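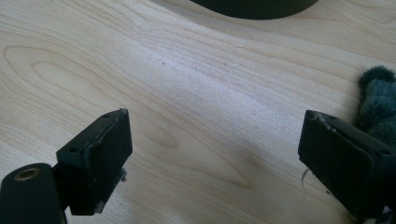
I have been trying to get rid of books since May, and it has gone slower than I planned. We moved to Tistlow with 19 boxes of them, and most of those boxes sat in the back bedroom with the tape still on. My rule was simple. Take one box, put each book on the table, decide, and don't put anything back in the box it came from. A pale wooden table is a good place to look at a book properly. On a shelf they all look as if they belong there.

The first few boxes were easy. Old travel guides, a run of computer manuals, two copies of the same cookery book. The charity shop on the hill took the cookery books and the guides but didn't want the manuals, so those went in the recycling.

After that I got to the boxes from my aunt's house and slowed right down. She bought books at auctions and country sales and never wrote down what she paid. One is a volume of sermons printed in 1797, with the back board missing and somebody's sums in brown ink on the last blank page. I looked it up and copies in better condition go for less than a decent lunch. I kept it anyway. I like the sums.
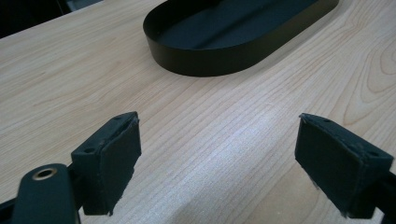
The other thing that slowed me down was cataloguing. I thought I should make a list before anything left the house, so I tried a program called Gralel, which lets you type in the number from the back cover and fills in the rest. It works well for anything printed in my lifetime. For my aunt's books it was no use at all, and I ended up typing titles by hand in the evenings. The free version stops at 1000 entries. I haven't reached that and I don't intend to.

I gave up on the list somewhere in the middle of the box marked Trirkach, where my aunt spent several summers. It was full of walking maps and small local histories, mostly with pressed leaves in them. I took the leaves out at first, then started leaving them where they were. The maps are out of date but the paths can't have changed that much, and I would like to go and try a few of them next year if I can get the time off.

So far six boxes have gone completely and two more are nearly done. I have bought three books in the same period, which I am counting separately. The Kao shelves we ordered for the landing still haven't come, and the latest email says another fortnight. Until then the keepers are in piles along the skirting board, sorted by size, with the sermons on top of the tallest one.

Next is the box of paperbacks with the split corner. I have already seen four detective novels in there that I want to read again before I decide.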